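About Closari

Closari is a small language school in Plurkilcombe. We teach English to adults who live or work nearby, and we also run evening classes in Arabic, Spanish and Italian.

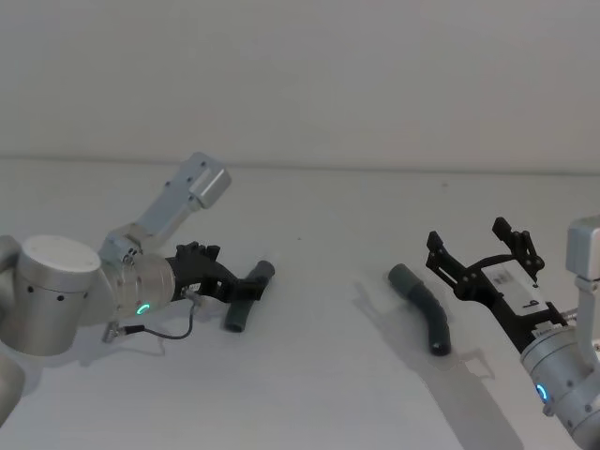

Who can join a class?

Anyone aged 16 or over can join. Most of our learners are adults who have moved to the area for work or to be with family, but we also have people who grew up in the town and want to learn a new language. You don't need any qualifications, and you don't need to have studied a language before.

How we started

The school was set up by Samira Tannous, who had taught English in colleges before moving to Plurkilcombe. She began with one evening class in a rented room above the Nimlow bakery on Haddadin Street. It was meant to run for a single term. By the end of that term there was a waiting list, and a second class opened the following September.

We stayed above the bakery for 4 years. The rooms were warm and cheap, but there was no lift and the stairs were steep, so people with pushchairs or bad knees had trouble getting up to us. When the ground floor of 118 Haddadin Street came up for rent we took it. We have been there ever since. The entrance is level with the pavement and there is an accessible toilet next to the office.

Samira still teaches the Arabic beginners' class and the higher English group.

What we teach

English is the largest part of what we do. Classes run at every level from complete beginner to advanced. Beginners spend most of the time on speaking and listening: making a doctor's appointment, talking to a child's teacher, asking for a different shift at work. Reading and writing come in gradually. In the higher groups there is more written work, including letters, reports and job applications.

We have a separate class for people who speak English well but find spelling and writing hard. Some of those who come to it have lived in Britain all their lives. It is kept small and it meets in the back room, where it is quieter.

Arabic, Spanish and Italian are taught in the evenings. The Arabic course covers the alphabet in the first half term and uses everyday Levantine speech alongside the standard written language. Spanish has a beginners' group and an improvers' group. Italian has one mixed group, and the teacher sets different work for different people where needed.

We do not teach children and we do not run GCSE or A level courses. If you are looking for those, ask at the office and we will give you a list of other places to try.

How classes work

Each class lasts 2 hours with a short break for tea. Daytime classes start at 10am or 1pm, and evening classes start at 6.30pm. There are three terms a year, and the main intake is in September. You can join English classes at any point in the year if there is a space. The other languages normally take new people at the start of a term only.

Before you join an English class we ask you to come in for a short talk with a teacher and a simple writing task. It takes half an hour. It is there to help us find the right group for you, and you can change groups later if the level is wrong.

There is some homework. Learners who do it get on faster, but we understand that people have jobs and families and it is not checked up on in the beginner groups.

Our teachers

All of our English teachers hold a recognised teaching qualification. Several of them learnt English as a second language themselves. Our evening language teachers are all fluent speakers with experience of teaching adults. New teachers sit in on other people's lessons for their first few weeks, and everyone is observed once a year.

Fees

Fees are listed on the Courses page and are charged by the term. You can pay in one go or in monthly parts. There is a lower rate for people on certain benefits, and a small fund for learners who cannot pay at all. Ask at the office about this. The conversation is private.

Books are included in the fee for English beginners. Other classes use a course book which you buy yourself, and second-hand copies are often for sale on the shelf by the door.

The library

We keep a lending library of around 800 books, most of them short novels and graded readers in English. There are smaller shelves for Arabic, Spanish and Italian, and a box of dual-language picture books for parents. Current learners can borrow two at a time. Past learners are welcome to keep using the library after they finish their course.

Visiting us

The office is open in term time from 9.30am to 4pm, and again for half an hour before evening classes. You are welcome to call in without an appointment. The nearest bus stop is outside the post office, a few minutes' walk away. There is no parking at the school, but the car park behind the market is free after 6pm.

If you would like to sit in on a class before you decide, let us know which one and we will check with the teacher.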